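### 3.2 Collection of demonstrations by remote control

All demonstrations used in this study were recorded in the Zarnum simulator with a single arm fixed beside a kitchen counter. The operator moved a hand-held controller, and the change in its position and tilt was passed to the gripper at a fixed rate. A trigger on the controller set the opening of the fingers. The arm followed only while a second button was held down, which let the operator let go, move the hand back to a comfortable place and carry on from the same pose. No path planner was active during recording. The joint angles were found by a standard inverse solver with a penalty on large elbow movement.

The object set, named Kostano, mixes household items with shapes that are awkward to grasp. Objects were dropped onto the counter at the start of each episode and allowed to settle. Their positions were drawn afresh each time, and a layout was rejected only if an object fell to the floor or came to rest inside the base of the arm. Clutter near the target was kept. In the layout of Figure 4 the target is the model rocket, and the operator has to bring the gripper in from the side, past the dark figure lying on the counter.
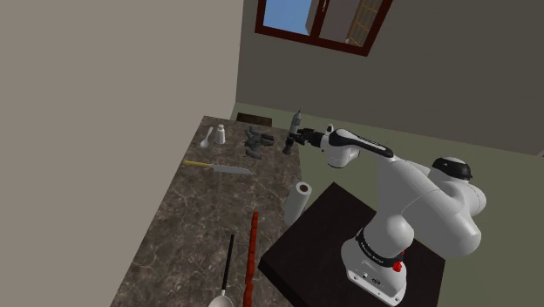 Why record with a person at the controls when a script could produce the same motion? A script needs the grasp to be chosen in advance, and the purpose of the data is to capture how a person chooses it, including small corrections made close to the object.

The operators were 48 students and staff of the Faulkner laboratory. Each completed a practice block of 30 minutes, which was not kept. They were told which object to pick and where to put it, but were given no advice on the direction of approach or on speed. An episode ended when the operator pressed a stop key or when the time limit was reached.

In total 3,397 episodes were recorded. An episode was removed if the log had missing time steps, if the operator pressed the stop key before the first arm movement, or if the wrong object was moved. Failed grasps followed by a second attempt were left in. After this filtering 3,157 episodes remained, and all results in Section 4 refer to these.

### 3.3 Splitting episodes into phases

Each episode was divided into four phases: reach, align, close and carry. The reach phase runs until the midpoint between the fingertips enters a sphere centred on the target. The align phase follows and lasts until the fingers begin to close for the last time before lifting. Earlier closings are counted as part of alignment. This choice makes the align phase longer for tall, narrow objects, where operators often opened the fingers again and shifted the wrist.

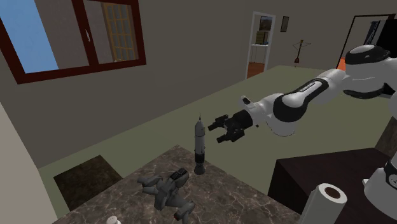 **Figure 4.** Simulated counter layout with the model rocket upright and the gripper open beside it.

The boundary between reach and align was first set by hand on a small part of the data and then applied by rule to the rest. We compared several radii for the sphere. A small radius placed much of the slow final approach in the reach phase, and the learned policy then slowed down too late. A large radius mixed fast travel with fine adjustment and blurred the speed profile. The middle setting was used throughout.

Phase labels were not given to the policy as input. They served to weight the training loss, so that the align phase, which takes up few time steps in easy layouts, was not swamped by the carry phase. The same weights were used for the baseline trained with Dridis, our earlier method based on moving a real arm by hand. In that earlier work the operator's own hand blocked part of the camera view during alignment, and those time steps had to be dropped. Remote control avoids the loss, but the operator no longer feels contact with the object, and finger force must be judged from the screen.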